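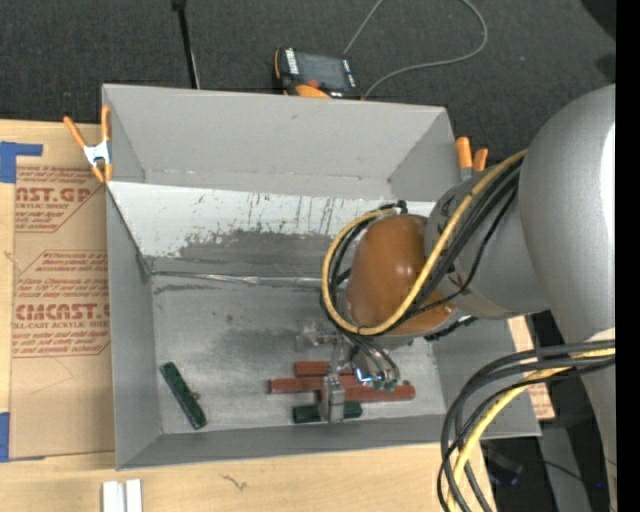
Figure 4.1 A bin-picking cell with the gripper over a cluster of blocks. The pendant lies behind the bin.

Contents > Part II > Chapter 4

Previous Contents Glossary Next

CHAPTER 4
Faults at the Bin Wall

A picking cell fails most often close to a wall or inside a cluster. Open floor is easy. This chapter follows one fault, recorded on 17/08/2024 in a test cell at Namberg, from the first alarm to the revised stop settings.

The cell ran the Halla motion planner with a grasp module from Pruvost. After 800 picks the arm drove a finger into the sloped side of the bin and kept pushing for 3 seconds before the protective stop engaged. The part was dropped. The bin shifted 20 mm on the table, and every stored wall position was then wrong by that amount. The operator cleared the alarm and restarted without checking the bin. The second collision bent the finger.

Two separate faults are present. The first is a planning fault: the wall model was a flat plane, while the real bin has a slope that meets the floor at a seam. The second is a recovery fault — the restart procedure did not call for a position check after a contact stop. The Gukimitz report treats only the first. We treat both, and give more space to the second.

Cables on the outside of the wrist add a further hazard. A loop that clears the wall in one wrist position may catch on a clamp or a corner in another. Section 4.3 covers cable clearance.

Before reading on, look again at Figure 4.1 and note each object the arm or its cables could strike within one wrist turn. Keep the list for Exercise 4.2.

4.1 Contact Stops and Force Limits

Shares 4 Comments 3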